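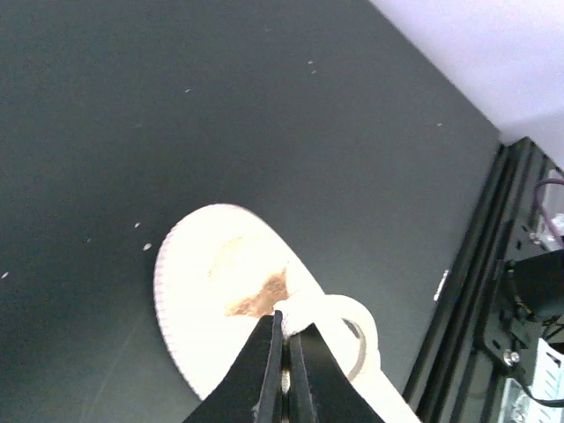
티브니스(Tivness) 면 행주, 겨울 내내 써 본 후기

행주 하나로 후기를 이렇게 길게 쓰는 날이 올 줄은 몰랐는데, 진짜 쓸 말이 많습니다. 1월에 처음 사서 지금까지 거의 매일 손에 쥐고 살았거든요. 주방용으로 샀다가 책상용으로 하나 더 빼 두었고, 며칠 전에는 욕실 세면대용까지 늘렸어요. 식구들은 또 행주 얘기냐고 하지만 저는 아직 할 말이 남았습니다.

원래는 마트에서 파는 얇은 부직포 행주를 썼어요. 한 장에 835원꼴이라 부담도 없고, 더러워지면 버리면 되니까 편하긴 했습니다. 그런데 힘을 조금만 줘도 돌돌 말려서 정작 손바닥 닿는 자리만 닦이고, 물을 많이 쏟았을 때는 닦는 게 아니라 물을 밀고 다니는 기분이랄까요. 같이 일하는 스네하(Sneha Khurana) 씨가 탕비실에 걸어 둔 흰 면 행주를 빌려 썼다가 그날 저녁에 바로 주문했습니다. 컵 밑에 고인 물이 한 번에 싹 없어지는데, 그 느낌이 너무 좋더라고요!

일단 손에 쥐는 느낌부터. 도톰하고 폭신합니다. 한 손으로 확 뭉쳐 쥐면 손 안에 꽉 차는 정도고, 그 상태로 모서리나 홈을 꾹꾹 눌러 닦기가 좋아요. 가장자리가 가운데보다 두툼하게 마무리돼 있어서 처음엔 이게 걸리적거릴까 걱정했는데 저는 오히려 이 부분을 제일 자주 씁니다. 가스레인지 손잡이 둘레라든지 싱크대 실리콘 이음매라든지, 손톱으로 긁고 싶은 그런 자리 있잖아요. 두꺼운 테두리로 문지르면 웬만한 건 떨어집니다.

걸이용 고리도 마음에 들어요. 이전에 쓰던 것들은 고리가 실처럼 가늘어서 젖은 상태로 걸면 축 늘어지거나 어느 날 뚝 끊어졌는데, 제 것은 아직 멀쩡합니다. 다만 고리가 굵은 만큼 마르는 데 시간이 더 걸려요. 천은 다 말랐는데 고리만 축축한 날이 꽤 있습니다. 장마철에는 신경이 좀 쓰일 것 같네요.

흡수력은 제가 궁금해서 집에서 일부러 시험해 봤습니다. 계량컵에 물 1000ml를 받아 쟁반에 붓고, 적셨다 짰다를 반복하면서 얼마나 빨리 치우나 봤어요. 예전 부직포는 중간에 포기했고요(팔이 아파서요), 티브니스는 라디오에서 노래 한 곡 나오는 동안 끝났습니다. 과학적인 실험은 못 되지만 저한테는 충분했어요. 한 가지, 완전히 바싹 마른 상태에서는 처음 몇 초 동안 물을 잘 안 먹습니다. 물에 한 번 적셔서 꼭 짠 다음 쓰면 훨씬 잘 빨아들여요.

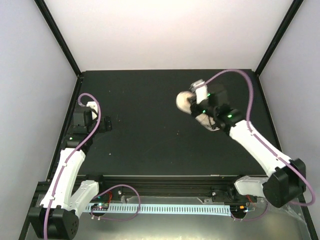 책상용으로 쓰면서 알게 된 것도 적어 둘게요. 저는 상판이 어두운 무광 책상을 쓰는데, 이런 책상은 먼지 한 톨, 부스러기 하나가 다 하얗게 도드라집니다. 물티슈로 닦으면 마르면서 얼룩이 남고 마른 휴지로 닦으면 휴지 가루가 또 남고, 그동안 참 답답했거든요. 면 행주를 살짝만 적셔서 한 방향으로 쭉 밀고 뒤집어서 마른 면으로 한 번 더 지나가면 꽤 깔끔해집니다. 이미 나 있는 긁힌 자국까지 가려 주지는 않고요. 그건 뭘로 닦아도 똑같았어요.

대신 처음 며칠은 보풀이 조금 나옵니다. 흰 싱크대에서는 티가 안 나니까 모르고 지나갔는데, 어두운 책상에서 쓰니 바로 보이더라고요. 새것을 책상에 쓰실 분은 세탁기에 두세 번 먼저 돌리세요. 저는 성격이 급해서 그냥 썼다가 돌돌이를 꺼내 왔습니다.

자, 그리고 얼룩. 흰 면이니까 당연히 물듭니다. 커피, 카레, 간장은 각오하셔야 해요. 커피는 바로 헹구면 많이 빠지는데 깜빡하고 하룻밤 두면 누런 자국이 남고, 카레는 그냥 졌습니다. 과탄산소다를 푼 뜨거운 물에 담가 두면 꽤 밝아지지만 처음 색으로 돌아가지는 않아요. 새하얀 행주가 주방에 딱 걸려 있는 모습을 꿈꾸는 분이라면 실망하실 수 있습니다. 저는 얼룩진 것은 바닥용으로 내려보내고 덜 얼룩진 것을 식탁에 쓰는 식으로 굴리는데, 나름의 서열이 생겨서 재미있어요.

세탁은 지금까지 50번을 채웠습니다. 냉장고에 붙여 둔 종이에 줄을 그어 가며 적었으니 정확해요(이런 걸 좋아합니다). 처음보다 살짝 줄었고 색도 흰색보다는 베이지에 가까워졌지만, 만졌을 때는 지금이 더 좋습니다. 뻣뻣한 기운이 빠져서 유리컵 안쪽에도 쑥 들어가고 물도 처음보다 잘 먹고요. 섬유유연제는 넣지 마세요. 한 번 넣었다가 며칠 동안 물이 겉돌아서 고생했습니다.

비교해 본 제품도 있어요. 도키코(Dokico) 극세사 행주는 유리 닦을 때는 티브니스보다 낫습니다. 거울이나 창문은 저도 지금까지 도키코를 써요. 그런데 건조한 손으로 만지면 손끝에 달라붙는 그 느낌을 제가 못 견뎌서 설거지 마무리용으로는 탈락. 클릭덴(Clirkden) 와플 행주는 가볍고 정말 빨리 마릅니다. 하지만 얇아서 쥐는 맛이 없고, 뜨거운 냄비 뚜껑을 슬쩍 집을 때는 손이 뜨거웠어요. 하리시(Harish Gautam) 씨네 집은 반대로 와플 쪽이 좋다고 하니 취향 차이도 있겠습니다. 그 집은 볕이 잘 안 드는 부엌이라 빨리 마르는 게 제일이래요.

아쉬운 점을 더 꼽자면 크기입니다. 큰 식탁을 한 번에 훔치기엔 작아요. 같은 두께로 큰 것도 나오면 저는 바로 삽니다. 그리고 세탁 안내 글씨가 너무 작아서 사진을 찍어 확대해 읽었어요.

냄새 문제도 물어보시는 분들이 있어서 덧붙입니다. 뭉쳐 둔 채로 한나절이 지나면 납니다. 두꺼운 면이라 어쩔 수 없는 것 같아요. 저는 자기 전에 헹궈서 꼭 짠 다음 고리로 걸고, 월요일마다 냄비에 물을 끓여서 19분 삶습니다. 왜 하필 19분이냐면 타이머를 20분에 맞춰 놓고 늘 못 참고 먼저 끄기 때문이에요. 이렇게 하고 나서는 냄새 때문에 버린 게 한 장도 없습니다.

별점은 다섯 개 만점에 네 개 반. 고리가 조금만 더 빨리 마르면 다섯 개 줬을 거예요. 욕실용은 이제 막 쓰기 시작해서 아직 뭐라 말하기 어렵고, 치약 자국이 잘 닦이는지는 써 보고 댓글로 남기겠습니다!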